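Games for Young Players | Strategy Corner

What is a resource in a strategy game?

In many games you build a small town or an army. To build, you must pay. The things you pay with are called resources. They can be wood, stone, food or gold.

Think of food first. In the game Rirnitz, every worker must eat. If your store has no food, the workers stop. 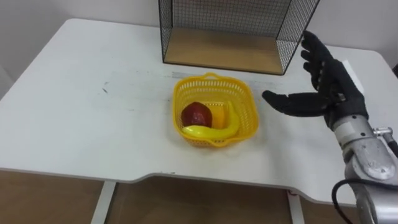 An apple and a banana in a yellow basket.

Resources are kept in a store. At the start, the store in Rirnitz can hold 80 pieces of food. When you make it bigger, it can hold 400. A bigger store costs wood, so you have to choose what to do first.

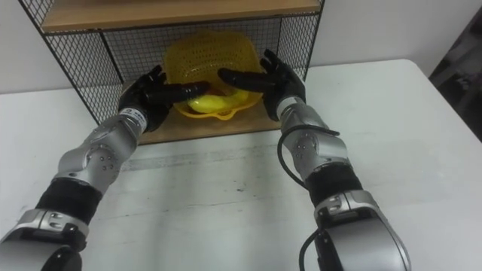 A shelf with a yellow colander on the lower board.

Workers bring the resources home. A worker who walks a long way brings less, and for this reason good players build the store near the field.
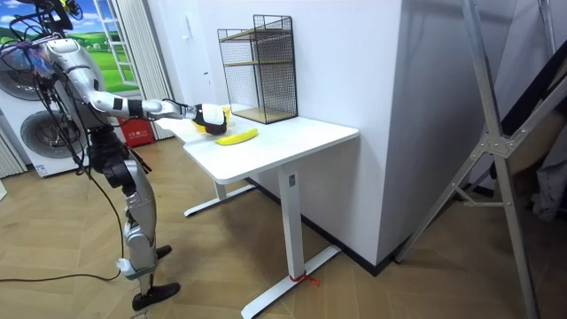
Some resources come back and some do not. Berries grow again after a short time. A gold mine gives 800 pieces of gold and then it is finished for ever. You must look for another one, and maybe the other player has found it already.

What should you do with many resources? Spend them!

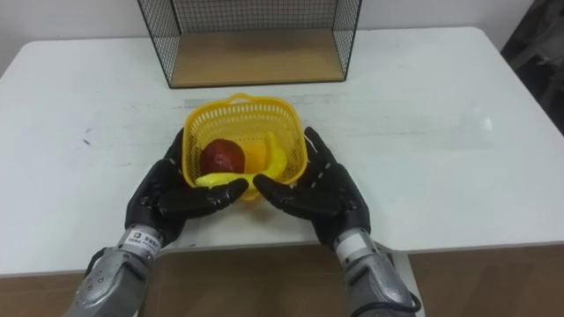 Gold that stays in the store does not protect your town. Build a wall, or train one more worker.

Written by Ludmila Jurčo

More for young players
What is a turn?
Why do games have maps?
Vevotus: your first town
How to lose a game and stay friends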